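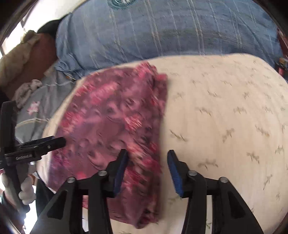 Validville Student Robotics Club
Minutes of the Regular Meeting, December
Sombatkul Building, Second Floor

The meeting was called to order at 4:10 p.m. A quorum was present. The minutes of the previous meeting were approved with one correction: the entry on battery storage should read "charging shelf," not "charging room."

1. Jotetti Project: Progress Report

The project lead reported on the cloth-handling portion of Jotetti, the club's entry in the spring household tasks division. Members continue to record demonstrations with the hand-held grippers, working on a made-up bed with ordinary bedding and a floral cloth. The total now stands at 1,571 accepted recordings. Recordings in which the cloth leaves the view of the camera for most of the task are not counted toward this total.

It was reported that patterned cloth on a patterned bedspread remains the hardest condition for the current model, which tends to place the edge of the cloth too far inward. The software group asked that more recordings be made under this condition before the next training run. The project lead agreed, and the request was entered in the work plan.

The software group further reported that fast hand movement produces blur in the recordings. Operators are reminded to pause briefly with the jaws open before each grasp. This instruction will be added to the operator sheet posted inside the cabinet door.
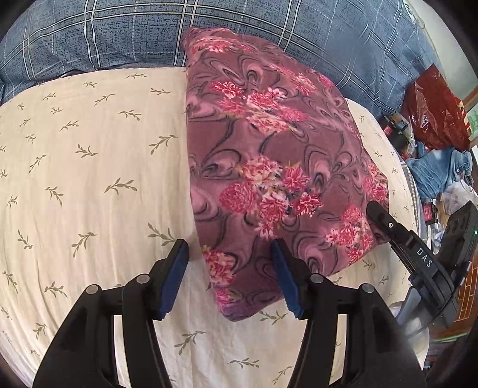 May a new member record demonstrations before completing the full safety course?

New members may record with the hand-held grippers once they have finished the one-hour orientation and signed the operator sheet. The full safety course is required only for work with the powered arm.

The above was read into the minutes at the request of the faculty advisor, as the matter has come up at several sessions. The club handbook will be revised to match.

2. Equipment

The equipment manager reported that replacement finger pads ordered from Kurneo have been received and checked against the packing list. Six pads were set aside as spares. Two sets of linkage screws are still on back order. Any member who finds a loose screw at the finger joint is to take the gripper out of use and tag it. Tightening in the middle of a session is not permitted, as it changes the jaw alignment.

A motion was made to purchase a second card reader so that files can be copied from both grippers of a pair at the same time. The motion was seconded. In discussion, one member asked whether the existing reader could be repaired. The equipment manager stated that the connector is worn and that a repair had already been tried. The motion carried, with two opposed.

File names were discussed at some length. The current format will stay in use until the end of the term. 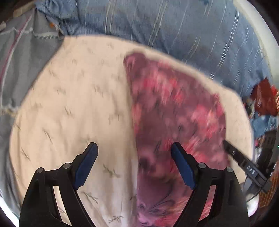

3. Competition Schedule

The entry form for the spring division has been submitted. The written design summary is still outstanding. Each group is to send its section to the secretary before winter break. Sections over one page will be returned for shortening.

4. Other Business

Members were asked to leave the hallway outside the practice room clear during the evening choir rehearsal.

The next meeting will be held in the same room at 4:00 p.m. The meeting was adjourned at 5:25 p.m.

Respectfully submitted,
Club Secretary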